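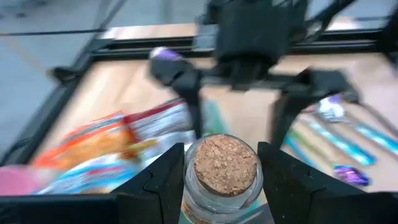
Small clear glass jar

Writing a biography of a local judge for a school website, where do I start?
Posted by Stuverstead, Apr 20, 2026

I have been asked to write a short life of the first woman to sit as a judge in our county. She died years ago and there is no book about her. I have her obituary and 2 newspaper clippings. It should run to 170 words for the wall panel and longer for the website. The obituary and one clipping give different years for her law degree. Which one do I trust?

Manolis Moschos
Neither, until you check. Write to the registrar or the alumni office at her law school and ask them to confirm the year. Many will do that for someone who has died. Then try the state bar for her admission date. Obituaries are usually written by family in a hurry, and dates slip. A clipping printed the week she graduated beats one written 30 years later, so look at when yours came out.
For the short version I would cover where she was born, her schooling, her first job in law, the year she took the bench and one case people remember. Leave the disputed date out if you can't settle it by September.

Zenport
county library might have a file on her, ours did for a mayor

Hendriks
Agree with Manolis on the bar records. Also ask the court clerk if there was a swearing-in program. I found one for a judge I was researching and it had her parents' names and both colleges in it. Keep a note of where each fact came from, even for a wall panel. Somebody from the family will ask.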